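Two-handed chopstick sorting: how many demos before I can stop?

Posted in Data Collection and Teleop, 21 Apr 2022
Tags: hand-held grippers, imitation learning, bimanual, kitchen tasks

Skotia

I'm gathering demonstrations for a small policy that is supposed to put chopsticks into a cup. That's the whole ambition. Two hand-held grippers, a camera on the gripper, a kitchen table, and a person (me) doing the job over and over until a network gets the gist of it.

I have 600 episodes so far. I had planned on 1,000 because it's a round number and I'd seen other people use it, and I now recognize that this was not a plan. Training on what I have gives me something that reaches for the chopstick with great confidence and closes beside it. When it does get hold of one, it carries it to the cup and then sort of hovers, like a guest who doesn't know which drawer the cutlery goes in.

The details, as I know someone will ask:

Each episode starts with the sticks lying on a cloth and ends when the last one is in the cup. I pick with whichever hand is closer. If a stick comes up at a silly angle I turn it with the other gripper, or I put it down and try again, depending on my mood and how much coffee is left. Same table, same cloth, same cup every time. I do throw away the episodes where I drop something on the floor.
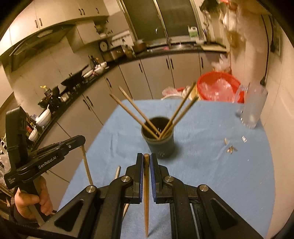
My actual worry is the insertion. A chopstick held upright is easy enough to get into an empty cup, but once there are a few in there they fan out and the opening I was aiming for has a stick leaning across it. I do this by feel and by peeking around the gripper, and I suspect the peeking is information the model never gets. I can see the cup perfectly well with my own head. The camera on the tool often has a finger pad and a chopstick and not much else to go on.

So, three things. Do I keep going to 1,000 and hope? Do I split the task into pick and insert and collect them separately? And does it matter that I'm inconsistent about which hand does what? My wrists would like the answer to the first one to be no.

Sernov

More data always helps. We did 1,000 for a drawer and it worked fine. Just keep going, and make sure your lighting is good.

Pasichnyk

I'd stop before doing any more, with apologies to the drawer. A drawer has a handle and one way to open.

Take the hand business first. "Whichever is closer" is a fine rule and a model can learn it. "Depending on my mood" is not a rule. If the same view leads you to regrasp half the time and turn the stick with the other hand the other half, the policy is being shown two sensible answers and may well give you the average of them, which in my experience looks a lot like closing beside the chopstick. Write yourself a protocol that fits on an index card and tape it to the wall. Mine for a similar job said:

Right hand picks, left hand steadies.
Grip in the upper half of the stick.
Bad angle: put it down, regrasp, never fix it in the air.
Pause over the cup, then lower.
Do not get creative after supper.

Then go back through your 600 and tag the ones that already follow whatever you write down. You'll lose a painful number. Train on the survivors alone before you collect anything new. I've had a cleaned set of a few hundred beat the full pile, and I was a bit offended on behalf of the pile.

On the hovering: you're right about the peeking. Discipline yourself to look only where the tool is looking. The cheap way is to bring the gripper in a bit higher and further back so the rim of the cup is in view before you commit, and do that every single time, including when you could do it blind. It'll feel fussy. It also puts the cup in the observation at the moment the decision gets made. If your two views are recorded together, check that both are going into the policy as well. I once spent a week tuning a bimanual model that was cheerfully ignoring one of its hands.

I wouldn't split the task yet. Two policies means a handover between them, and then you'll be back here asking about the handover. What I would do is change where your episodes start. At the moment every run begins with the cup in the same state, so the crowded cup turns up only at the tail end, when you're tired. Start a good share of them with the cup partly full, one or two sticks left on the cloth, and stop after those. Short episodes, and all of them about the bit that's failing.

Irner

Agree with most of that. Two additions.

Move the cup. If it has been in the same spot all 600 times, your model has learned a location on your table and has no particular opinion about cups. I shift everything every 15 episodes: cup, cloth, the odd bit of clutter, which side of the table I stand on. Leave the kitchen looking like a kitchen, too. I tidied mine for the first batch and the policy fell to pieces the first time someone left a dish rack out.

Second, keep some of your recoveries. You said you bin the floor drops, fair enough, but a missed grasp followed by a clean second try is useful. The policy is going to miss, and it needs to have seen what comes next. I kept 39 of those in a set I made last December and wished I'd kept more.

Also rest your wrists. The squeeze gets sloppy well before you notice, and then you're teaching it sloppy.

Skotia

Thanks, both of the long ones especially. I've gone through the first chunk with an index card in hand and it turns out the person collecting my data has no principles at all. Cup has been moved. Will retrain on the clean ones tonight and post the curves in this thread.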